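Fold It on the Bed

Most advice about bedrooms says to keep clothes off the bed. Magazines say it, hotel training manuals say it, and my mother said it every day until I left home. I think the advice is wrong. The bed is the best place in a house to deal with clothes, and people would have tidier bedrooms if they used it that way on purpose.

I have lived in Clornley for most of my adult life, in apartments where there was no laundry room and no spare table. In the first one I folded on the kitchen counter, which meant wiping the counter, drying it, and still finding a bit of onion on a sleeve. In the second I used the couch. A couch is too soft and too narrow, and the arms get in the way. In the third I gave up and used the bed, and I have done it ever since.

A bed is wide and flat, and you can get at it from more than one side. A shirt can be laid out at full width with both sleeves straight. A fitted sheet, which nobody folds well anywhere, at least fits on it. The dresser and the closet are a few steps away, so folded things go straight into them and don't spend two days in a stack on a chair.

The chair is the real problem. Almost every bedroom has a chair, or a bench, or an exercise bike, where clothes go that have been worn once and aren't ready for the wash. You can leave things on a chair for a month. I once took a sweater off mine in October and found a summer shirt under it that I had already replaced. You can't do that with a bed. Sooner or later you want to lie down, and whatever is on it has to be moved, so it gets sorted the same day.

I know what people will say. They move the pile to the floor at night and put it back in the morning. I have done that too. The answer is to keep the pile small. I put out only what I can finish before dinner, and the rest stays in the basket. Two or three pieces take a couple of minutes. A full week of laundry takes most of an evening, and by the end the folding gets bad.

The second objection is about cleanliness. Clothes that have been on a bus seat shouldn't be on the bed, and I agree with that up to a point. Muddy jeans go in the hamper. But a shirt worn for a day at a desk is not going to spoil a duvet cover, and the cover gets washed anyway. Mine goes in every 12 days, which is more often than I can say for any chair I have owned. 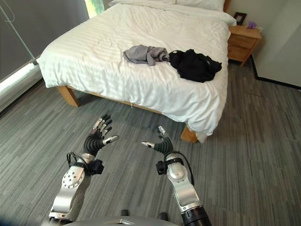
Gray shirt, black heap, white duvet. A few minutes of folding.

A pale cover helps. Dark clothes show up against it, and so do lint and loose buttons. I used to have a navy blue cover and lost black socks on it regularly. A plain or faintly striped one also gives you a rough line to fold against if you care about straight edges. I don't much, but my towels look better for it.

There is a whole trade built on selling people something else. Menine makes a folding table that hangs on the back of a door, and it is a decent table, but it costs $191 and holds one shirt at a time. Zwahlen has a clothes valet in beech that does the same job as the chair, with the same result. The Kurnum storage catalog ran to 907 items the last time I looked, and I couldn't find one that gave me as much flat space as the mattress I already had.

I would also drop the rule that the bed must look finished all day. A made bed is pleasant, and I make mine. I pull the duvet up first, put the clothes on top, and work through them. If someone comes to the door halfway through, they see some laundry. It doesn't bother me and I doubt it bothers them.

The chair in my room went to a neighbor last spring. The clothes that used to live on it are in the dresser now, and the corner by the closet is clear enough to open the door all the way.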